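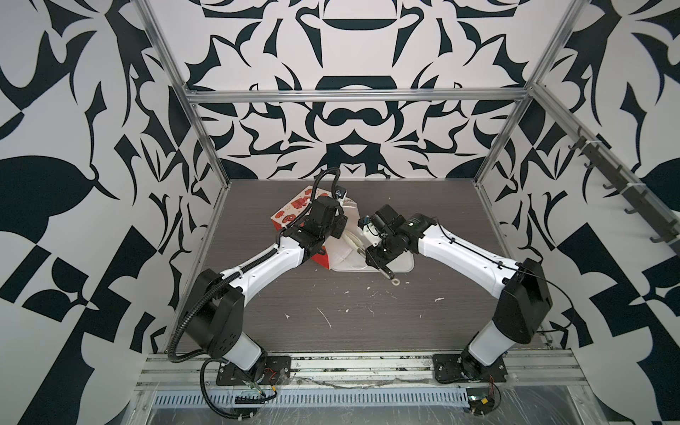
**Figure 2.** Nekwood cell during the bag-and-tray task. Both arms over the table, paper bag and tray between the grippers.

### 3 Cell set-up and upkeep

The task code is in the previous section. What follows is the cell itself: how it's bolted together, how we clean it, what broke and what we did. Written mostly from the bench log, so the order is the log's order.

**Mounting.** Two arms, each on its own black plate, both plates on the front aluminium rail. The rail has grooved channels so a plate can slide sideways once the bolts are slack. Handy for set-up, a nuisance later. A plate that has crept a little still looks fine by eye, and the arm then puts its gripper down in slightly the wrong place all morning. We now draw a pencil line on the rail at each plate edge after calibration and look at the lines before power-on. Line visible and touching the plate, carry on. Gap, stop and recalibrate both arms, not just the one that moved.

Base bolts: tighten in a cross pattern, arm parked low. Do not tighten with the arm stretched out over the table. We did this once and got a twist in the plate that took most of an afternoon to find.

**Cables.** The left arm carries its cable in a corrugated conduit up the outside, base to wrist. The loops need slack at the shoulder and again at the wrist. Too little and the conduit pulls on the wrist camera when the arm reaches for the back of the table. Too much and it droops into the work. The right arm has thin cables tied along the upper link with zip ties instead. Lighter, easier to see, but the ties have to be cut and redone every time a cable is swapped. Cut ties go in the bin and not on the table, we have had one end up under a tray.

Check for slack: run the arm by hand to its far back corner, then to the front, and watch the loop at the wrist the whole way. If it goes tight anywhere, let out some length at the base and re-tie.

**Base electronics.** The weak spot. On the right, a small module hangs on its own wires below the mounting plate. On the left there are loose thin wires and a connector next to the base. Quick to get at, easy to knock. The one lost cycle in the February block (60 started, 59 completed) was put down to the left connector, which had worked half out. Reseated, the arm came back at once and the block carried on without it. We have since added a tug test to the start-up list: hold the connector body, never the wires, and pull gently. A proper bracket has been drawn up by the Trakemine workshop but not fitted at time of writing. The numbers in this paper are all without it.

**Wrist cameras.** One on top of each gripper. Wipe with a dry lens cloth before each block and again if food has been near them. No spray inside the enclosure. After wiping, check the camera body hasn't turned on its mount; a small turn doesn't stop the task but it shifts every grasp the same way, and for a long time we blamed the calibration file for that.

**Walls.** Printed black-and-white pattern on all three, big leaf and hook shapes. Nothing on them gets touched in normal work. The panels are wiped down when the table is. If a panel comes off its fixings the block is stopped and the pannel goes back before anything else runs, as the policy was trained with all of them in place and we have no data on what it does otherwise.
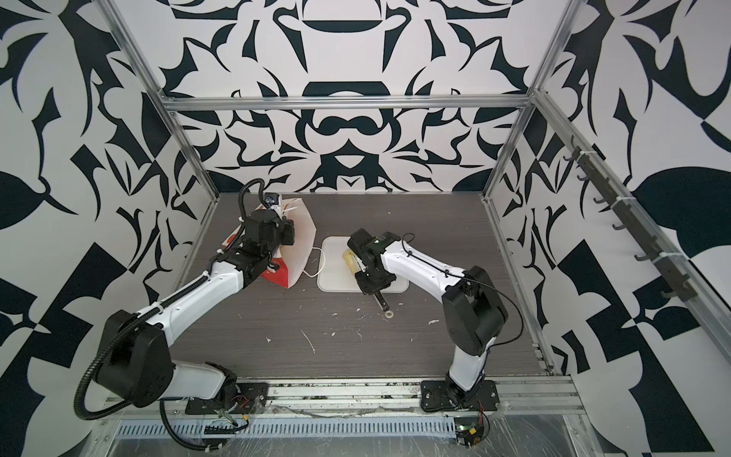

*Rathnayake Laboratory, Plarberg: cell operations group*

### 3.1 Working with food

Food objects make a mess and the mess is part of the upkeep. Crumbs and white smears end up on the dark tabletop, mostly in the middle, right where the arms work. We don't clean between cycles. Cleaning between cycles was tried and it made the block too long and also moved the tray, so every cycle started from a slightly different place. Now: clean between blocks, leave it alone within one.

The order matters a bit. Arms parked first, power to the grippers off. Bag and tray out. Dry brush for crumbs, towards the front, keeping them off the perforated strip under the rail. Then damp cloth for the smears, then a dry one. The wood-grain top hides dried smears quite well, so go over it with a torch held low. Clear plastic film over the front rail keeps the worst off the channels. Replace the film when it tears or when it has gone cloudy enough that the pencil lines can't be read through it.

**Grippers.** Come up worst, naturally. Fingers wiped after every block, including the back of the finger. On the right gripper the long slender part reaches well down, and it's the first thing to meet the tabletop if the height is out. In the second view it extends right down onto the table. After any hard contact we stop, take the arm up, and check that part for bend against a steel rule. Slight bend: replace. Don't bend it back. We bent one back and it was never straight again, then spent a week tuning round it.

**Left arm and the bag.** Paper bags are the harder object. The left gripper goes to the bag near the back left of the table, and at that reach the elbow is well out and the wrist conduit is curving hard. So this is the pose we use for the slack check now, in place of the hand-run corner, if time is short. Paper also leaves fibres in the finger joint. Soft brush. Compressed air only pushed them further in.

**Stray cable on the table.** A thin white cable can lie across the work surface between bag and tray. It's a snag risk for both grippers, and for the tray, and the start-up list now has a line on routing it clear before a block. We haven't measured what it does to success rate, it should be measured.

### 3.2 Start-up list as used

- Pencil lines against both plates
- Tug test, left connector
- Look at the right module, wires not rubbing on the plate edge
- Conduit slack at shoulder and wrist
- Zip ties on right arm whole, no loose tails
- Hooks on the side rail pushed back, none hanging over the work
- Lenses wiped, camera bodies straight
- Right gripper height against the table, slow descent, hand on stop
- Table cable routed
- Tray and bag placed last

Takes 3 minutes when nothing is wrong. The list is read out loud by one person and done by another. With one person doing both, lines got skipped, usually the hooks.

**Limits.** One cell, one front rail, one kind of table. The upkeep interval is set by block and not by hours run, which suits us but makes it hard to compare with other groups. Wear on the plate bolts wasnt logged before February. Bracket results to follow once it is fitted.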